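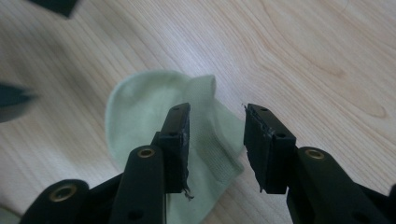 HurissteadKnits wrote:
Single socks, everybody! I did the big drawer purge on Sun 21 September and ended up with 38 socks that had no partner, which I think is a household record. The fuzzy ones are the worst for it. Take the pale mint green one on the table, so soft, with that finer ribbed band, and I've been through every pillowcase and pant leg in the house looking for its mate. So what do you all do with yours? Keep or toss?

atieno_kioko wrote:
Keep!! Fuzzy singles are the best dusters ever. Put one over your hand and go along the blinds, then flip it inside out and do the baseboards. I've got 5 in the cleaning bucket right now and I love them.

Munro_Adelmo wrote:
Toss. Sorry. I kept a "singles bag" from April until last week and got exactly one match out of it. It was taking up half a shelf.

HurissteadKnits wrote:
One match is still a match, Adelmo! I'd be thrilled.

kimutai.k wrote:
Check inside the fitted sheets, right in the corners. Also the rubber seal on the washer if yours is a front loader. I found 4 in ours, plus a baby washcloth.

Munro_Adelmo wrote:
Ok the washer seal is a good one, I'll give you that. Still not keeping a bag.

TatuM wrote:
I don't agree about the dusting, Atieno. The plush kind sheds on me and I end up with more lint than I started with. Mine get filled with rice and tied off for the cat. She goes nuts for them!

atieno_kioko wrote:
Wash it once on its own first, no softener. Mine quit shedding after that. Cat toy is a great idea though, stealing it for my sister's two.

HurissteadKnits wrote:
Going to look in the fitted sheets tonight. If the mint one stays single it's going on blind duty. Tatu, how much rice do you put in?

TatuM wrote:
Half a cup, and double knot it.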